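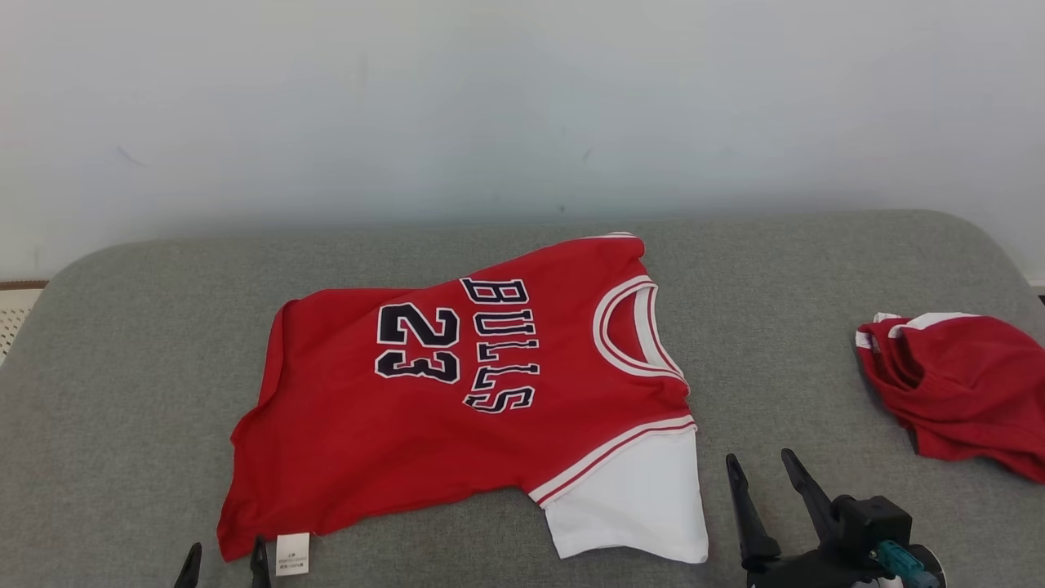
Figure 3. A red basketball jersey with team name and number on the front, the most common type of garment named in the interviews.

4.2 Shirts that stay in the family

We had expected, when we began talking with households in Latuheru, that people would mostly tell us about wedding clothes and baby blankets, and of course many of them did, at length and with great affection. What we were less ready for was how often the talk came round to sports shirts. Of the 1268 garments that people listed as "kept on purpose," a basketball jersey was named more often than any other single type, and jerseys like the one in Figure 3, with a bold team name and a number across the chest, came up in homes where no one had played or followed the game for years.

Age seems to matter a good deal. People who were between 9 and 15 when they got their first jersey were the most likely to have held on to it, even after several moves and long after it had stopped fitting. Many told us they could not remember the price or the store, but they could say who gave it to them and which cousin had been jealous. One mother in the Plilico neighborhood had kept her brother's jersey for her son, who then refused to wear it — and she kept it anyway, folded in with the winter sheets.

We also asked how the shirts were looked after. In 43 homes the jersey had its own washing rules, usually cold water and never the dryer, and these rules were passed along with the shirt itself. Sumampouw's earlier work on market clothing in Etum found much the same care given to work aprons, and we are grateful to Aiman Sumampouw for sharing the original interview notes with us so generously. There the rules were taught by grandmothers. In our interviews it was more often an older brother or sister who did the teaching, a difference we return to in Section 5, where we look at how siblings divide up the clothes their parents leave behind.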